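Visit report: Flinthorpe open afternoon, manipulation group

The manipulation group at Flinthorpe opened its lab to outside visitors on 29th March. I went for Hidside, where we are deciding whether to put learned control on a packing cell or stay with scripted motions. The program listed two talks and a bench session. I skipped the second talk to get more time at the bench.

Getting in

Visitor parking is behind the Purton building and the entrance is on the opposite side. Badges were ready. Safety glasses were handed out at the door and collected again at the end.

The talk

Vignesh Varghese presented the method, which the group calls Magalhães. The problem it addresses is familiar to anyone who has trained a policy from teleoperated demonstrations. The policy predicts a short sequence of actions, executes it, then predicts the next. Where two sequences meet, the arm can hesitate or jump, and with two arms the jumps do not line up. One arm is ready for a handover while the other is still correcting.

Magalhães gives each arm its own action sequence and adds a small shared variable that says how far along the task is. Both sequences are conditioned on it. When one arm falls behind, the shared variable slows and the other arm waits. The variable is learned from the demonstrations with no hand labeling. Varghese showed plots of it for a run with a deliberate disturbance, and the flat section where one arm was held back was easy to find.

The reported result is 89 percent success on the cup-and-plate task, using the same demonstrations as the baseline. I asked for the baseline number and was told it is being rerun with a matched training budget, so it was left off the slide. I would want that figure before drawing any conclusion. The seventeen failures they have analyzed so far were mostly bad grasps at the start – the timing method does nothing for those.

The bench

The bench session covered the same cup-and-plate task. Two arms work from the near side of a white table, each with a camera at the wrist, and there is a further view over the whole surface. The goal is to get the cup onto the plate, with start positions changed between trials. Varghese said the plain background is deliberate at this stage. They want to measure coordination first and add clutter in June, when a second table is due.
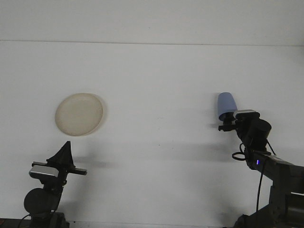

Most of my questions were about the wrist views. With a held object filling much of that view, I expected the policy to lose track of the target, and the group agreed that it can. Their answer is to drop camera inputs at random during training, so that the policy does not lean on one view. They had no separate measurement of how much this contributes.

Inference runs on a single workstation under the bench. Changing the length of the action sequence requires retraining, which would matter for us, as our cycle times differ by product.

Points to follow up

Baseline figure under the matched training budget.
Success rate with the camera dropout removed.
Behavior when the cup is swapped for something heavier or less rigid.
Whether the shared variable can be read out live – we could use it as a stall alarm even with scripted motions.

The slides are to be sent to everyone who signed in. I have asked for the trial logs as well and will attach them to this report if they arrive.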